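Drumura lança a Lestik, a prateleira baixa para quem vive com a louça empilhada

08/08/2023 — Para divulgação imediata

Meu nome é Skye Farquharson, cuido dos produtos de cozinha da Drumura e vou logo confessando: escrevi este comunicado com a pia cheia. Mas a notícia é boa demais para esperar! A Lestik, nossa nova linha de apoios para louça, chega às lojas em outubro, depois de 821 dias entre o primeiro rabisco e a peça pronta.

A ideia nasceu de uma irritação minha com pratos. Prato grande, principalmente. Ele ocupa a bancada inteira, não cabe em pé no escorredor e acaba embaixo de uma pilha de onde ninguém tem coragem de tirar (eu já quebrei dois assim, e um era da minha mãe).

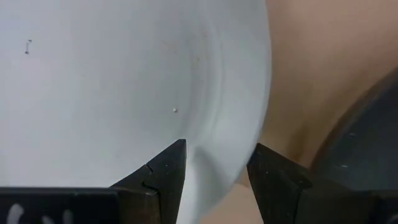 Então começamos pelo prato e só depois pensamos no móvel. Medimos a louça de casa, a da família, a dos vizinhos de escritório. Quem desenhou a linha com a gente foi o estúdio Fashola, que teve uma paciência enorme com os meus palpites — e olha que foram muitos.

O que eu queria era simples de pedir e chato de fazer: louça do dia a dia à mão, sem furar parede e sem roubar espaço de quem cozinha. E que desse gosto de olhar! Eu adoro prato colorido. Na nossa mesa de madeira clara convivem um preto, um magenta, um rosa-claro e um verde-sálvia, e até um cacto num vaso branco hexagonal ganhou seu canto.
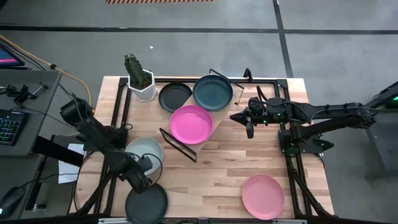

Como é a prateleira

A Lestik baixa é uma peça para deixar em cima da bancada ou da mesa. Em cima vai o que se usa toda hora, embaixo sobra lugar para o resto. Eu guardo tigelas ali e, na semana em que recebo visita, o pão. Não precisa de ferramenta nem de manual, é só apoiar e usar.
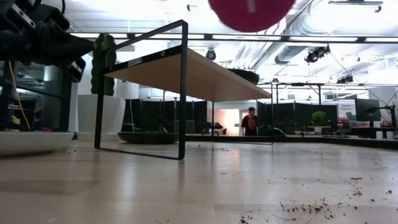
Passei meses discutindo acabamento, e quem trabalha comigo sabe que não largo o osso. Queria que a peça combinasse com cozinha antiga e com cozinha nova, sem aquele ar de acessório comprado às pressas. Ficamos com o tampo de madeira clara sobre uma estrutura retangular de metal preto, bem fininha, e hoje não trocaria por nada. A minha mora ao lado do fogão desde o protótipo.

Onde encontrar

A primeira tiragem tem 2.348 unidades e será vendida em 8 lojas da rede Trinberg, que também recebe encomendas no balcão. Lojistas e jornalistas que quiserem conhecer a linha antes de outubro podem falar direto comigo, na Drumura. Respondo eu mesma, às vezes tarde da noite, mas respondo!

Contato para a imprensa: Skye Farquharson, Drumura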